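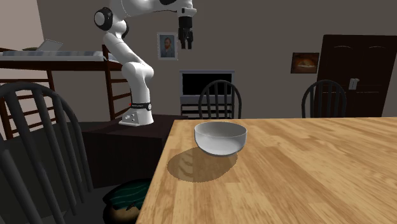

Robot arm and bowl, computer render

Josdale Manga and Anime Club
Minutes of the July meeting

Held in the upstairs room at Finow Library. The meeting opened at 7:05 p.m. Apologies had been received from the newsletter editor and from the person who runs the Saturday drawing table's supply box.

1. Minutes of the last meeting
Accepted with one correction. Under "Subscriptions," the club agreed to ask for a quote for the digital magazine, not to take out the subscription. The web copy has been fixed.

Matters arising: the replacement HDMI cable has been bought and is in the gray box with the projector. The missing box set from the spring swap has not been found. The member who brought it has been offered store credit and has accepted.

2. Lending shelf
The shelf now holds 92 volumes, not counting magazines. The shelf keeper reported that long series are the main problem. Early volumes go out all the time, and a missing volume 3 or 4 holds up everyone waiting behind it. One sports series has been stuck since spring.

It was proposed that nobody borrow more than two volumes of the same series at once. Several members felt this was hard on people who travel a long way and only come every other month. After some discussion the limit was agreed, with the shelf keeper free to make exceptions. The note inside the cupboard door will be changed.

Water-damaged volumes will be withdrawn. A member asked whether they could be cut up for the collage evening, and this was agreed. 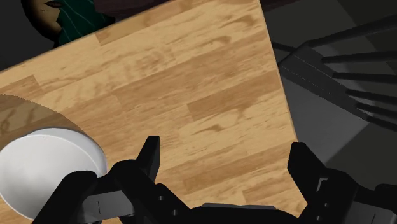

3. Buying for the fall
Hegedűs Books has offered the club 8 percent off new manga if orders are placed together. Payment is due when the books are picked up. The store can't include imported art books or anything already on sale.

Members asked how this would work for preorders. The store will hold a preorder at the listed price, and the discount comes off at pickup. If a release slips, the order stays open unless the club cancels it. The secretary will ask for this in writing.

The club's own budget for the shelf this fall was set at $100. Suggestions so far lean heavily toward horror and cooking titles. Members with younger kids asked for more all-ages books, and it was agreed that these should come first this time. The suggestion sheet stays open until the next meeting.

4. Milasden app
The reading group has been trying the Milasden reader on tablets and phones. Points raised:

– Double-page spreads look good on a tablet held sideways. On a phone the app splits them down the middle, and the gutter text is hard to follow.
– Right-to-left paging is on by default for manga but has to be turned on again after each update.
– Purchases can't be moved to another account. One member lost access to a series after changing email address and is still waiting to hear back.
– Some chapters the group had planned to read were not sold separately, only as part of a full volume.

There was a longer discussion on whether the group should read digital editions at all. Those in favor said that older titles are out of print and this is the only legal way to get them. Those against did not want people to feel they had to own a tablet. It was agreed that the reading group will pick a title available both ways whenever it can, and will give notice when it can't.

A member asked if unofficial scans could be linked from the club forum for titles with no English release. The answer was no, as before. The forum rules already cover this – the moderators will pin the rule again.
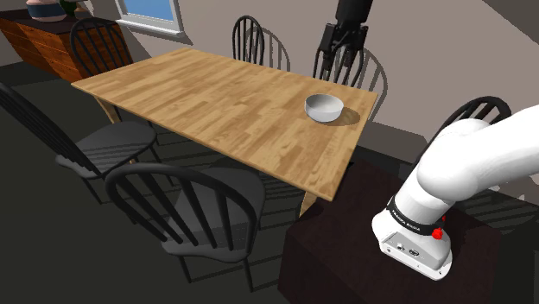 Page last changed: July

5. Screening night
The library has confirmed the downstairs hall for the October screening. Doors open at 6:30 p.m. and the room has to be clear by 10.

The short list is down to one feature and a block of older TV episodes. The license for the feature has been requested but no reply has come yet. If it hasn't arrived by the next meeting the club will show the TV block only, for which permission is already in hand.

Subtitles or dub: the vote was for subtitles, with the dub to be used for the first episode of the TV block, when most of the younger kids will be there. Subtitles need to be set larger than last time. People in the back rows could not read them.

6. Any other business
The forum will be down for an evening while it is moved to the new host. Private messages should carry over but avatars may not.

A request for a figure-painting session was passed to the drawing table.

Members were reminded to return the shared dictionary.

The next meeting will be in August, same room, 7 p.m. The meeting closed at 8:40 p.m.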